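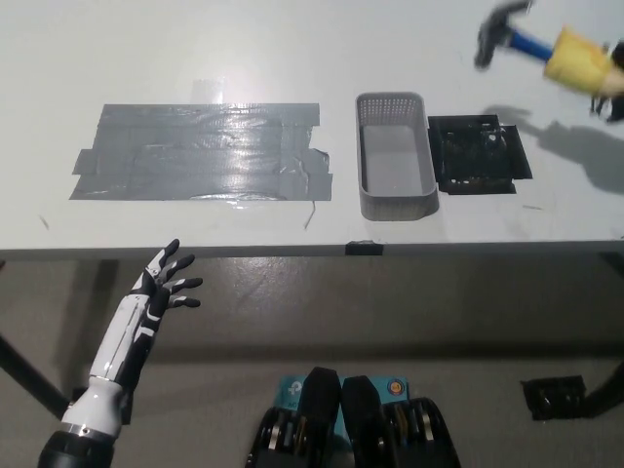

Darlene Melnyk has been mending other people's coats in Herkthorpe for 26 years and she still doesn't like doing zips. "Hate them. Always have. You spend an hour unpicking and they think it should cost a fiver."

We're upstairs at the old chandler's, two rooms and a kettle. Rain on the skylight. She talks while she works, pins in a saucer, glasses pushed up and then hunted for.

She started with waxed jackets. Farmers mostly, then walkers, then people who'd been given one by a father and couldn't face binning it. "Pockets go first. Then the cuffs. If it's been kept in a car it smells of dog and there's nothing I can do about dog."

Trade dipped in spring, obviously. Shut for 11 weeks. She took in nothing, sewed curtains for her sister, was bored silly. Then October came and it went mad. "Everyone had been through their cupboards. I had coats on the bannister, coats on the bath. Gareth couldn't get to the loo."

Gareth is Gareth Rudd, her other half, who does the deliveries and the books. He puts his head in twice while I'm there, once about a parcel and once about soup.

I ask about prices. A new lining is the big job, two days if the sleeves are awkward. A patch is 16 pounds, a cuff a bit more. She puts them up once, three years ago, and felt sick about it. "One man said I was robbing him. He came back the next week with his wife's coat as well."

Does she ever turn work away? Yes. Puffer jackets, if the down has gone to lumps. Anything glued. "Somebody's had a go with superglue, it goes hard as a biscuit, the needle won't go through. I'd sooner have a hole. Bring me the hole."

And tape? She pulls a face. "Tape's all right for getting home. Then take it off the same night, because if you leave it a year the glue goes right into the cloth and I'm picking at it with a blunt knife."

The machine is an old Grirnetti, heavy as a cooker, bought second hand from Trevor Tunstall when he packed in sailmaking. It came with a tin of needles she's only just got to the end of. Parts are hard to find. She had a belt sent from Denmark by Hanne Kjærgaard, who runs a repair shop in Aarhus and who she has never met. They write to eachother about thread.

"She uses a thinner one than me. We've been arguing about it since last winter. She's probably right for the wool. Not for the wax."

There's a girl coming in after Christmas to learn, if rules allow. Nineteen, good hands, impatient. Darlene isn't sure she'll stick. "I wasn't sure I'd stick. I was going to do hairdressing."

What would she tell people to do at home? Brush it. Hang it on a proper hanger, a wide one, not wire. Don't put a waxed coat in the washing machine — she has had three in this month that were, and she says the owners all looked at the floor when she asked. Sew the button on when it's loose, not when it's gone.

She finds her glasses. Holds a sleeve up to the skylight, mutters, puts it on the other pile. That one's going to need a whole new cuff, she says, and she'll have to ring him.

Darlene is open mornings by appointment for drop-offs at the side door. Ring first. Masks please, and empty your pockets.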